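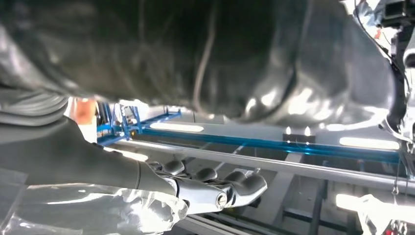 Olerell, Thursday, April 30, 2020

Wrist camera mostly sees the dark sheet and glare. Move the camera or change the hand?

Posted by Iqra Talpur

I'm comparing two hands on the same arm, a silver multi-finger hand and a plain two-jaw gripper from Trasholm. The job is picking up bags and other soft plastic near the blue rail frame. The small camera sits at the wrist and I want to use its picture for the last part of the approach.

My trouble is what fills that picture. The dark glossy sheet takes up nearly all of the upper half, and the light panels behind the rails put white spots on everything shiny, including the finger segments and the clear plastic around the forearm. The white bag ends up small and low in the right corner.

I ran 60 approaches with each hand, same start pose, same controller settings. The two-jaw gripper got 30 good grasps and the silver hand got 98 percent of its approaches to within reach, but I didn't score the grasps the same way for both, so I know those two numbers don't compare. I'm going to redo them.

What I'd like to know:
Is it worth moving the camera before I redo the runs, or should I keep the mount and fix the exposure?
Has anyone used the Fortin controller with a wrist camera and had the picture lag behind the joint readings? Mine is 116 ms behind and it doesn't change when I lower the resolution.

I can't turn off the overhead lights. Other people work in the same bay.

Morfudd Foulkes

Redo the scoring first. Reach and grasp are separate results and you need both for each hand. I log four things per run: reached, touched, closed, held after a lift. If a run fails at the first one, the other three stay blank. Don't enter zeros or your averages will be wrong.

On the camera, I would fix the exposure and leave the mount alone for now. Auto exposure is a bad idea with a dark sheet that large in view. The camera tries to brighten the sheet, the light panels wash out and so does anything white, your bag included. Set it by hand with the arm at the spot where the fingers begin to close. It will look too dark at the start of the approach, but you aren't using it there.

A polarizing filter helps with glare off plastic. It does very little for polished metal, so don't expect the silver parts of the hand to improve. I masked the hand out of the picture on ours. You need one mask per finger pose, and I got by with open, half closed and closed.

If you do move the camera, move it toward the palm and do it for both hands. You will have to calibrate again after each swap. With the two-jaw gripper the body is shorter, so the same bracket gives you a different view, and that alone can change the result.

The long gray bar that crosses just above the fingers would worry me more than the sheet. If you are using edges to find the bag, a bright straight line that close to the fingers will get picked up. Crop it or have the detector ignore it.

Also, loose wrap around a forearm creeps. Ours worked its way down to the base of the hand over a week of runs and started showing up as part of the target. Tape the end well back from the wrist.

brirer_bench

I had the lag on the Fortin. Resolution made no difference for me either. It was the timestamp. The controller stamps the joint reading when it samples it, but the camera picture gets stamped when it arrives on the PC. Look for "stamp source" in the camera settings and change it to device. I did this in December, so the menu may have moved.

After that you still have to line up the two clocks. Wave the arm back and forth in front of something with a hard edge, plot both, slide one until they match. Takes ten minutes.

No opinion on the hand, I only have a two-jaw.

deltaman

just use suction

Iqra Talpur

Thank you. Stamp source was set to host. I changed it and will do the clock check tomorrow. I'm going with manual exposure and keeping the mount where it is, then scoring both hands with Morfudd's four columns.

Suction won't seal on the crumpled bags, I tried two sizes of cup.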